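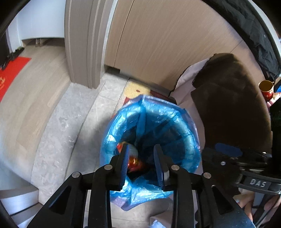
Plollside Open Day Recordings: Data Card

Summary

The Plollside Open Day Recordings are a set of short video clips of household tasks carried out with hand-held grippers. They were made in December during the open day held by the Gunevberg Institute for Home Automation. Visitors watched staff perform each task and were then invited to try it themselves. The set is released for research on robot manipulation in the home.

Contact: Senga Farquharson, Data Office, Gunevberg Institute

Contents

The release holds 700 clips. Of these, 309 were recorded by staff during the scheduled demonstrations and the rest by visitors under staff guidance. The clips cover 39 tasks in 4 groups:

Waste and recycling
Laundry and fabric
Kitchen items
Tidying of floors and shelves

The waste group includes work at a round bin lined with a translucent blue bag, with the liner folded outward over the rim. The view comes from the camera on the gripper, so both fingertips and their ridged blue pads remain in sight while the jaws are open above the bin. Users should note that thin plastic liners produce strong white reflections, and that the inside of a lined bin can be very dark at the center. No correction has been applied for either effect.

Setting

Demonstrations took place in furnished rooms. Furniture, rugs, footwear and other everyday belongings were left in place. A second gripper, or the hand of the person holding it, may appear in any clip. Wide-angle views show dark, rounded corners, and these have been kept as recorded.

Program of the Day

Morning sessions opened at 9:30 with a talk on safe handling of the equipment. Staff demonstrations followed in the Cheung Room. Visitor sessions ran from 1:00 to 4:00 in the afternoon. Each visitor signed a consent form before recording and received a copy to keep. Persons under 18 could watch but did not record.

Labels

Each clip carries a task name, a group name, a session type (staff or visitor) and a result (complete, partial or stopped). Labels were entered by the session leader and checked by a second member of staff using the Sendudar review tool. Where the two disagreed, the clip is marked "open" and both labels are given.

Known Limits

Visitor clips vary widely in speed and steadiness. Tasks in the waste group were popular and are over-represented. All sessions used the same model of gripper, and results may not carry over to other designs. The recordings contain no sound.

Permitted Use

The set may be used for research and teaching. Attempts to identify visitors are not permitted. Requests to withdraw a clip should be sent to the Data Office with the session number printed on the consent form. Withdrawn clips are removed at the next release, and their numbers are not used again.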